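HOUSING AND INTERIORS 162
Week 3 handout: Work surfaces and wood 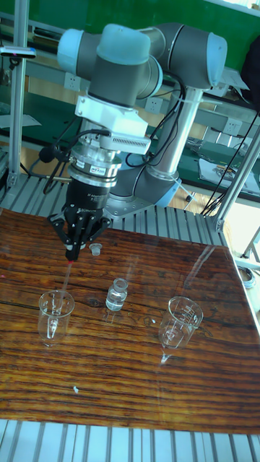

Fig. 1. Wooden tabletop, with arm and mounting plate.

Wood takes up moisture from the air and gives it back. A board swells across the grain and hardly moves along it, so a wide top must be free to shift on its base. Screws go in slotted holes. Glue along the full width will split the top, usually in the first heated winter.

Terms for Tuesday
Flat sawn — growth rings run nearly parallel to the face. Cheaper, moves more.
Quarter sawn — rings stand upright to the face. Moves less, costs more.
Breadboard end — a strip across the end grain, fixed at the center only.

Finishes
Oil is easy to patch but needs renewing. Varnish lasts longer and has to be sanded back before repair. Wax alone will not stop a water ring.

Reading: the Baidoo packet, pages 12 to 20. Skip the section on veneers — we cover it with the Tumell samples next month.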